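Pestum: a wardrobe diary data set
Read me first

Pestum is a set of diary tables about the everyday clothes that people keep at home: what they own, how often they wear it, how they wash it and how they store it. The diaries were kept in 91 households in the town of Tranarcombe and in the villages of the Ortuño valley. Every household wrote for 11 weeks. This file explains what is inside the tables, how the values were written down, and where I would ask you to be careful.

Last change of this file: 08/11/2022

What is in the folder

items.csv has one row for each piece of clothing. wears.csv has one row for each day on which a piece was worn. washes.csv has one row for each wash, with the program and the way of drying. storage.csv tells where a piece was kept and in which form (hanging, folded, rolled, or lying open). notes.txt contains the free remarks from the diaries, in the original spelling.

All tables are joined by item_id. The first part of item_id is the household and the second part is the piece, so you can also group by household without a join. Please do not sort item_id as a number. It has leading zeros, and some spreadsheet programs remove them when opening the file.

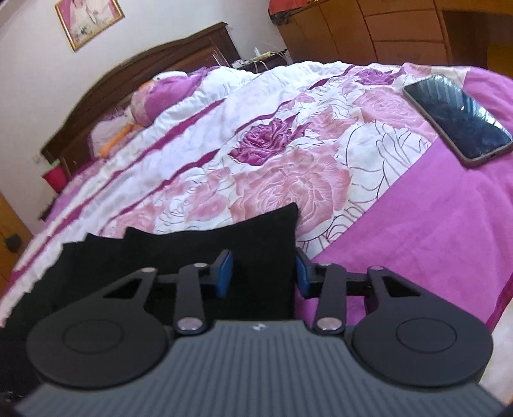
Why do some garments have washes but no wears?

Mostly these are pieces that were washed at the change of season and then put away again. People did this a lot in October, with winter sweaters that had been lying in a box since spring. In the first version I deleted such rows, and this was a mistake, so they are back now. If you calculate wears per wash, take them out yourself or you will get a zero that means very little.

How the diaries were kept

Each household received a paper booklet with 4 columns per page. The booklets were typed into Tedis, the small entry program that we also used for the earlier trial. Tedis does not accept an empty field, therefore the typists wrote "x" when the writer left something open. In the published tables every "x" is changed to an empty cell. A real zero is always a zero.

Underwear and socks were optional. Some households wrote every sock and others none at all, and for this reason I keep them out of the summary file. The column optional_flag shows which rows are concerned.

Columns that need some explanation

kind: The kind of garment, selected from a closed list. "Top" is used when the writer did not say if it was a shirt, a T-shirt or something else.

color: The color as the writer called it, reduced to 8 groups. Dark blue and black are separate groups, but I would not trust the border between them too much. Many people wrote "dark" and nothing more. These are in the group "dark, not specified".

fiber: Copied from the sewn-in label if there was still one. Where the label was cut out or could not be read, the cell is empty. Nobody was asked to guess.

fold_form: Only filled when the storage is "folded". The values are flat, in half, in thirds, and bundle. "Bundle" means that the piece is folded to a thick packet and the single layers are not easy to tell apart.

place: The furniture or the room where the piece usually stays. Beds and chairs are allowed values, as a good part of the clothes in a house is not in the closet.
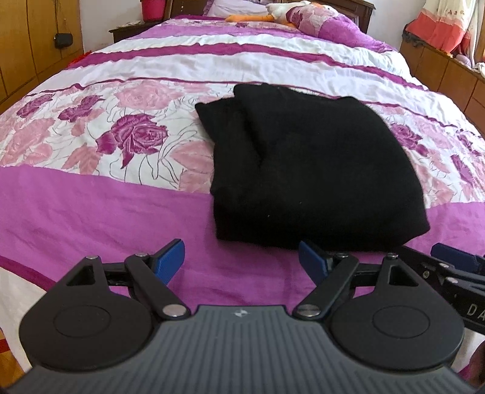

Black garment folded into a thick bundle, on a bedspread with floral and purple parts.

Known problems

The households joined by themselves after a notice in the library and in two shops. They are not a sample of the region. Families with small children are too many, and people who live alone are too few.

Wears are better recorded in the first weeks than in the last ones. You can see it clearly if you plot the number of rows per week. I did not correct for it.

Washing temperature is what the person selected on the machine. It says nothing about the real temperature of the water.

In the valley the word for "cardigan" is also used for a light jacket. Where the remark made it clear, I changed the kind and set edited_flag to 1. The other cases are left as they were written.

Use and citation

You may use the tables for teaching and for research, also in changed form, if you name the source as "Pestum wardrobe diaries, Tranarcombe". Please do not try to find out which family is behind a household number. The notes were read and names were taken out, but in a small place a remark about a school uniform can already say a lot.

If you find an error, send the item_id and the name of the table. Corrections are collected in changes.txt and go into the next version.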